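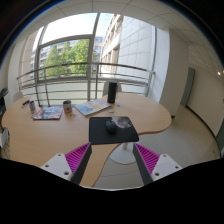
Clearing a shared desk at the end of the day

Start with the drinks. Cans and mugs go to the kitchen first, before any paper is moved, so nothing gets knocked over a magazine. Empty cans want a rinse before they go in the recycling.

Next, the reading matter. Close anything left open and stack it with the largest at the bottom. At Caslow we keep one tray for magazines and brochures, and in December we throw out whatever has sat in it all year.

Sticky notes

Loose notes go inside the cover of a notebook. Anything with a phone number on it gets copied out properly. Pens go in the pot, caps on.

Mouse and mat

Lift the mouse off and shake the mat over a bin. Wipe a cloth mat with a barely damp cloth and leave it flat overnight. Switch the mouse off if it has a switch underneath, then clean the shell and go along the gap between the buttons with a dry cotton bud.
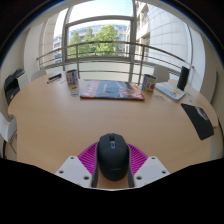
Fatisach writes that a wooden toothpick does the gap better than a cotton bud, which leaves fluff round the wheel. Use the blunt end and keep it shallow.

The top itself

Crumbs first, with a dry cloth, working from the middle to the edge. Then a damp cloth and a drop of washing-up liquid. Dry it straight away. The whole job takes around 8 minutes.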